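Home Talks Notes Archive Contact

Search the archive Go

Speaker notes: What people mean when they say yes to clean power
Chaimae El Ouafi, Plandton town library, evening series

Before starting: clicker is on the lectern. The microphone only works if you stand closer to it than is dignified.

OPENING

Thank them for coming out on a Friday. Mention that the ballgame was the other option and I know what they gave up.

Start with the question straight off, hands up: who here wants cleaner electricity? (Wait. Nearly every hand.) Now who would like a substation at the end of the street? (Wait longer. Enjoy it.)

Say: that gap between the first show of hands and the second is my job. I've been working in it for years and it has excellent job security.

THE SURVEY

We mailed a questionnaire to 1147 households in the county in December. People will ask why December. The grant ran out on the 31st. Move on.

Two versions went out. Version A asked whether the county should "plan for more renewable energy." Version B asked whether the county should approve the Bouazza solar project on the old sod farm, and gave the acreage. Same mailing list, split down the middle, same stamp.

Version B came in 25 points lower. Pause here, let them do the groaning.

Don't let anyone leave thinking the neighbors are hypocrites. A plan is a nice thing to be in favor of. A project has a fence, a truck route and a drainage question, and you have to live next to the drainage question. I'd mark the two differently myself. I did, at my own kitchen table, and then had to throw my form away.

WHAT PEOPLE WROTE IN THE MARGINS

Best part of the whole thing, go slowly. Margins were more use than the boxes.

- "Yes but who cleans them." (Answer: rain, largely. And a contractor.)
- "I was for it until the brochure." I have read the brochure. I understand.
- "Ask me again when the bill comes down." This one turned up in so many forms that I gave it its own column.
- One person crossed out "renewable," wrote "reliable," and sent it back with no other answers. Tidy work.

The bill is the thread. Carbon got mentioned, and warmly, but people brought it up the way you bring up flossing. The bill they brought up like a brother-in-law.

THE JOBS SLIDE

I put this in because every talk on the subject has one and I'd be asked. Zuka, who would build at Bouazza, promised 21 permanent jobs in the first letter to the county. In the second letter it was 2, plus "a robust seasonal presence." I take that to mean mowing.

Be fair to Zuka. Construction brings real work for a good stretch, and the lease money is steady for the landowner. My complaint is with the first letter. If you tell people 21 and deliver 2, they will remember the 19, and the next company through the door pays for it, even if it comes in with honest numbers and better sandwiches.

(Skip if running long: the Brukitetti story. Wind co-op, hilltop, everybody offered a share of the revenue before the first permit was filed. Opponents still opposed it. They also bought shares.)

WHAT I'D DO

Don't call this a roadmap. Last time I said roadmap a man in the second row sighed out loud.

Ask about the real thing, early, with the acreage on it. Put the bill effect in dollars per month, including when it's pennies. Hold the meeting before the lawyers are hired. Take the margins seriously and leave more room for them. Our next form has a margin you could park in.

Also stop announcing that the public is on our side every time a poll says so. The public is on its own side. It is quite open to being joined.

QUESTIONS I WILL GET

Property values: studies disagree, say so, give the reading list at the back.
Nuclear: yes, there will be a man. Be nice. He has usually done the reading.
"Weren't you for the gas plant?" Yes, in my twenties. I was also for a mustache on my then boyfriend.
Batteries: defer to Märta Nyberg, third row, who has agreed to this. Check that she has agreed to this.

Last line if there's time: forms are by the door, pencils too, please return the pencils.
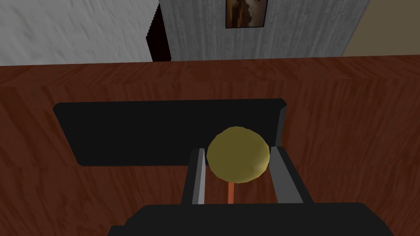
Souad Nasr wrote in afterward that the 25-point drop bothered her less than it seemed to bother the room. Her street had gone through the same thing over the water tower, she said, and most of the people who voted against it came around once they'd been shown the monthly figure in writing. She would like to see Version C, with the dollar amount in the first sentence, and she has kept the pencil.

Contact the series desk | Copyright Plandton Evening Talks | Back to top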